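**Wire racks and baskets over a small work table: fix them to the wall or keep it all on the tabletop?**

**devent_attic** wrote:

OK so I finally got the back rail up and I am way too happy about it! I've been redoing my little potting and wrapping corner since October, and the big change is that things hang now. There's a long white wire rack along the back, the shallow kind with dividers, and a mesh basket on the left wall. The table is clear enough that I can put one plastic basket in the middle and work straight out of it.

I kept the rack empty on purpose for the first week. I wanted to see what I reached for before giving anything a permanent home, and I recommend it so much, because my first plan was all wrong (I was going to give labels a whole compartment and I use them maybe twice a month).
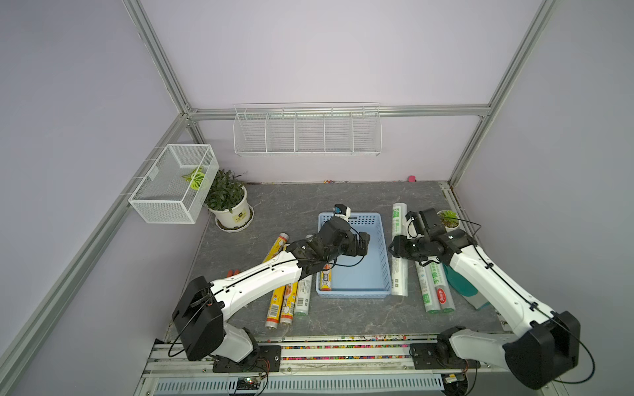

The blue basket is my favorite part of the whole setup. It has holes in the sides, it's light, and whatever I'm in the middle of goes in there and stays together. When I need the table for something messy I pick up the one basket and I'm done.

Still deciding: plants on the table, or plants up on the rack? And does anybody line these wire racks? Small stuff is going to drop straight through, I just know it.

---

**hamada407** wrote:

Love the shallow rack. I have a deep one and the back half is where tape goes to die.

On lining it: cut a strip of shelf liner to fit each compartment. Don't do one long strip. I did one long strip and it buckled at every divider, then I had to take everything out to get it flat again.

Plants stay on the table if you ask me. You want to be able to lift the saucer and check under it.

---

**tremine_pots** wrote:

Going to disagree with hamada on the plants, sorry! A bigger pot on a saucer, fine, leave it in the corner. But the tiny succulents are perfect for a rack like that. They weigh nothing and they hardly need water, and you get your back corner back. I've got 2 of them in a Cekis rack and they've been up there all summer.

---

**hamada407** wrote:

Until you bump it. Mine went over behind the table and I was picking grit out of the seam for a week.

---

**tremine_pots** wrote:

Ha, fair. Mine has a taller front, I think that helps.

---

**pegrail_3311** wrote:

Everybody's talking about the rack and I want to talk about the side basket, because that's the piece I'd move. A mesh basket on the left wall is great if you're left-handed. I had mine there and I was reaching across my own work every time. Switched it to the right and it was like a new table.

Also please keep one thing in it and one thing only. Mine is for gloves. The moment you let in a second thing it becomes the junk basket.

---

**devent_attic** wrote:

I am left-handed! So it stays. But the one-thing rule is good and I'm stealing it. I've been tossing odds and ends in there and I can already see where that's headed.

@hamada407 separate strips it is. I've got half a roll of liner left from the kitchen drawers, so that's tonight sorted.

@tremine_pots I'm going to try the small succulent up on the rack and leave the leafy one on its saucer in the corner – if it goes over I'll come back and say hamada was right.

---

**wirebin229** wrote:

Question about the basket with holes. Do you ever have trouble with thin things poking out the sides? I use a solid bin for that reason, though I admit it's a pain to wipe out. Crumbs of soil sit in the corners forever.

---

**devent_attic** wrote:

Skewers and plant stakes, yes, they get everywhere. Rolls and bigger things are fine. I've started standing the skinny stuff in an old jar inside the basket and that mostly works. And you can rinse the whole thing under the tap, which is why I'd never go back to solid!

---

**pegrail_3311** wrote:

Jar inside the basket, yes. I use a yogurt tub. Put something heavy in the bottom or it tips when you carry it.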